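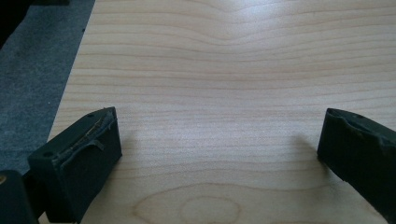
Aushilfe für Tischpflege und Raumeinrichtung gesucht (m/w/d)

Suchbegriff eingeben Suchen

Stavon vermietet Arbeits- und Seminarräume an kleine Firmen, Vereine und Sprachkurse. Unsere Räume haben grauen Teppichboden und Tische mit heller Holzoberfläche. Diese Tische werden jeden Tag benutzt, und man sieht darauf sehr schnell Fingerabdrücke, Kaffeeränder und Reste von Klebeband. Deshalb suchen wir zum September eine zuverlässige Person, welche sich um die Tische und um die Ordnung im Raum kümmert.

Ihre Aufgaben

- Sie reinigen die Tischflächen nach jeder Vermietung, immer in Richtung der Maserung und mit wenig Wasser.
- Sie kontrollieren die Kanten und melden uns Kratzer oder abgestoßene Stellen mit der Nummer des Tisches.
- Sie stellen die Tische nach Plan um. Den Plan bekommen Sie spätestens am Vortag per E-Mail.
- Sie saugen den Teppich und rollen liegen gebliebene Kabel zusammen.
- Sie prüfen den Vorrat an Tüchern und Reinigungsmittel und schreiben die Bestellung an unseren Lieferanten Brandham.

Wir bitten, auf den Tischen kein Scheuermittel und keinen Glasreiniger zu benutzen. Im letzten Jahr mussten wir im Raum Dritico 2 Platten austauschen lassen, das war teuer und hat lange gedauert. Das richtige Mittel stellen wir zur Verfügung, und in der ersten Woche zeigen wir Ihnen genau, wie wir es machen. 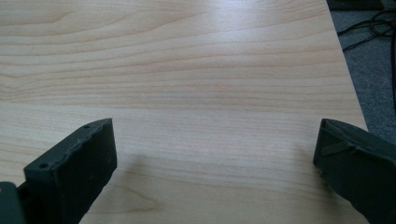
Tischfläche und Teppichboden in einem unserer Räume

Was Sie mitbringen sollten

Eine Ausbildung ist nicht nötig. Wichtig ist uns, dass Sie sorgfältig arbeiten und einen Fleck auch dann sehen, wenn das Licht auf der Platte spiegelt. Sie sollten einen Tisch zusammen mit einer zweiten Person tragen können. Deutschkenntnisse auf einfachem Niveau genügen, Englisch ist auch möglich. Erfahrung mit Holzpflege freut uns, sie ist aber keine Bedingung.

Was wir anbieten

Die Stelle ist zuerst auf ein Jahr befristet und umfasst 3 Einsätze in der Woche, meistens am späten Nachmittag. Der Lohn wird monatlich bezahlt, die Höhe besprechen wir im Gespräch. Arbeitskleidung und Handschuhe bekommen Sie von uns. Für die Fahrkarte geben wir einen Zuschuss. Wenn ein Raum länger belegt ist als geplant, wird die Wartezeit selbstverständlich auch bezahlt.

Vor dem Beginn laden wir Sie zu einem Probetermin ein. Er dauert zwei Stunden und wird vergütet. Treffpunkt ist der Raum Pētersons im Erdgeschoss, bitte am Eingang klingeln.

Bewerbung

Schreiben Sie uns bitte ein paar Sätze über sich und nennen Sie die Tage, an welchen Sie arbeiten können. Ein Lebenslauf ist willkommen, ein Foto brauchen wir nicht. Ihre Unterlagen geben Sie bitte am Empfang ab oder senden sie per Post an Stavon, zu Händen von Faraji Kinyua. Er beantwortet auch Ihre Fragen zur Stelle.

Veröffentlicht am 11. Mai 2025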